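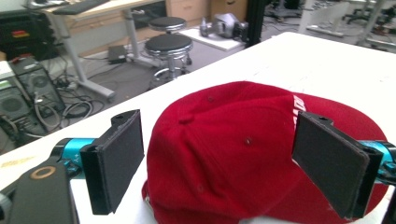

Plondier Sunday Walks: Frequently Asked Questions

We get a lot of mail between walks, and we love it, but the same handful of things come up every time. Have a look through this page first. If your question isn't covered, write to us anyway and we'll probably add it.

What are the Sunday Walks?

Group walks in the hills around Plondier, open to anybody who feels like coming. We meet on Sunday mornings all year, we walk for two or three hours, and then most of us end up at the Inari eating soup. That's it! There is no membership, no badge to earn and no test of how many peaks you've been up. Some people come every week and some turn up once a year when the leaves change (they're very welcome, it's a great time to be up there).

Do I need to be fit?

You need to be comfortable walking for two hours with a few hills in the way. We stop often. The front of the group always waits at gates and trail junctions, and a walk leader stays at the back the whole time, so you won't be left puffing along on your own. If you haven't walked much lately, try the Creek Path first. It's flat, it's lovely, and there are herons if you're lucky.

Which routes do you do?

Three main ones, in rotation.

Creek Path. Flat, packed gravel, good for strollers with big wheels. Muddy at the far end after rain.

Holovko Loop. Our favorite, if we're allowed one. You climb steadily through the pines, come out on the open ridge and get the whole valley at once. The hard part is the stone staircase below the lookout, which has 82 steps and no handrail on the top half. Take it slowly. There's a bench at the top and we always use it.

Quarry Ridge. Longer and rougher, with one short scramble. We only do this one in dry weather, and we don't take small children on it.

The route for the coming walk goes up on the notice page by Thursday evening.

Where do we meet, and when?

At the trailhead shelter on Americo Road, at 9:30. We leave at 9:40 and we do try to stick to that, since the sun drops behind the ridge early in the cold months. If you're running late on a Holovko day, go in the lower gate and follow the yellow posts. You'll usually catch us at the footbridge.

Can I get there by bus?

Yes, and please do! Take the 27 and get off at Americo Road, then walk uphill for a few minutes until you see the shelter on the left. Check the Sunday timetable, as it's different from the weekday one and has caught out plenty of us. The return stop is across the road, beside the mailboxes, and it's easy to miss in low light.

Is there parking?

The lot has 22 spaces and it fills early on bright mornings. Don't park along the farm lane, even for a minute, because the tractors need the full width. There is overflow parking behind the Inari, a ten-minute stroll away along the road.

What should I wear?

Layers you can take off and put back on. It can be mild at the shelter and bitter on the ridge, and you'll warm up fast on the climb and cool down just as fast on the bench. A wicking shirt, a fleece and a light windproof jacket will see you through most of the year. Boots are great, but sneakers with decent tread are fine on the Creek Path. Avoid jeans if rain is forecast. Pack something for your head, too: a cap when it's sunny, a knit hat when it's cold, and in spring it's worth carrying both.

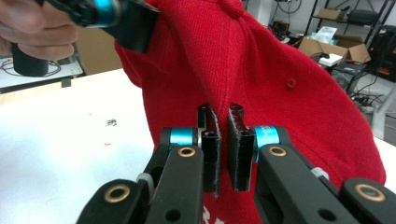 One reader wrote in to say that we should be pushing spare socks much harder than we do. She put a foot straight through the ice on a puddle last December, before we'd even reached the pines, and walked the whole ridge with one wet boot. A dry pair in a sandwich bag weighs nothing, she says, and she has never left home without one again.

We agree completely. Spare socks are now on the list below.

What should I bring?

Water, more than you think. A snack that won't turn to crumbs in your pocket. A small rain shell, even under a blue sky. Spare socks. Any medicine you might need, somewhere you can reach it without emptying your whole pack. A flashlight or headlamp between November and February. Walking poles if you like them, and they really do help on the way down from the lookout.

Can I bring my dog?

On the Creek Path and the Holovko Loop, yes. Dogs need to be on a leash through the sheep pasture, no exceptions, and we'd like them leashed at the shelter too while everyone is gathering. We're sorry to say no dogs on Quarry Ridge, as the scramble is too steep to get them down safely.

Are kids welcome?

Absolutely! They have to come with an adult, and you know best how far their legs will carry them. The Creek Path works well for little ones. Kids of eight and up mostly fly around the Holovko Loop and then ask why the rest of us are so slow.

What does it cost?

The walk itself is free. We put a jar out at the shelter and suggest $2 if you can spare it, which goes toward maps, first-aid supplies and new paint for the yellow posts. Soup at the Inari is between you and the Inari.

What happens in bad weather?

We walk in light rain, drizzle, fog and snow that's below the ankle. Fog on the ridge is wonderful, by the way, so don't stay home on account of it. We cancel for high wind, thunder or ice on the staircase. Any cancellation is posted on the notice page by 7:30 that morning. 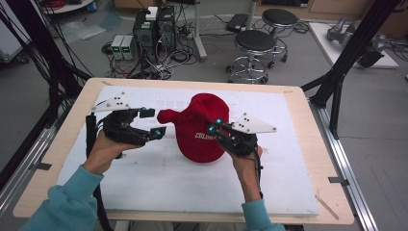
If the forecast is borderline, we'll often switch to the Creek Path and leave the ridge for another week. Dress as if we were going up high in any case. The path runs in shade for most of its length, and the wind comes down the valley and finds every gap in your jacket.

I left something behind. Do you have it?

Quite possibly! Gloves, scarves, water bottles and single poles all turn up at the shelter or under the tables at the Inari. Send us a message saying what it is and where you last had it. We hang on to things until the end of the season, and then whatever is in good shape goes to the thrift store.

Can I suggest a new route?

Please do. Send a rough map and a note on parking, and tell us what the ground is like after rain. One of us will go and walk it first. The far side of Quarry Ridge is being looked at right now, and the early reports mention a waterfall, so we're pretty excited.

Do I have to sign up?

No. Come to the shelter, say hello, and tell a walk leader if it's your first time so we can show you the route on the map before we set off.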